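Orange Cloth, White Table
Gallery of the Pladier textile room

Welcome to our gallery page. My name is Wanting Yin, and I look after the fabric shelves in the Pladier textile room. Many visitors to our website write to ask what we do with cloth before it becomes a curtain, a cushion or a costume. The short answer is that we spread it on a table and look at it for a long time.

Our room is not big. We have 15 shelves, one cutting corner and the tables, and the shelves are sorted by color and not by fiber. Lanying Ding made this system before I came. At first I found it strange, but now I can find a yellow faster than I can find a linen. The yellows and oranges are on the left side near the door, where the sun does not reach them. In July this matters a lot.

Some of our pieces are straight lengths from the roll. Many more are remnants, and these have every kind of shape. A remnant can be wide at one end and almost nothing at the other, or one side can be full of corners because somebody cut sleeves out of it. We do not trim them to make them neat. Adelmo Carbone, who teaches the evening course, says that he has seen too much good cloth thrown away for the sake of a straight edge, and I agree with him.

When a new remnant comes in, we open it flat and look for stains, holes and pulled threads. White is the best surface for the strong colors, and for pale fabrics we put a dark sheet under. Then we smooth the cloth from the middle to the outside with open hands. Please do not pull at the corners of a loose weave, it will stretch and you will measure it wrong. After this we write a small card with the longest length, the widest width and the shelf number. The card for our last box of oranges took Junhao Peng a full morning, as no two pieces had the same form.

Folding comes last. For a piece with a long point, we first bring the point up over the wide part, so that the rest is closer to a rectangle. Then we fold in 2 and roll it softly, with the card on the outside.

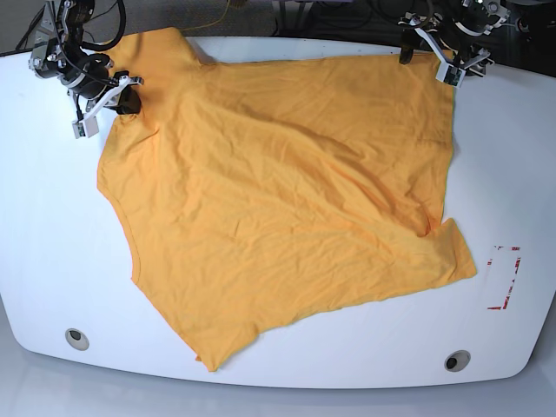
Rolled pieces keep better than folded ones, but they need more space on the shelf, and the orange shelf is nearly full. If you would like remnants for a school or a sewing group, please write to Floor Hendriks and tell her which colors you can use.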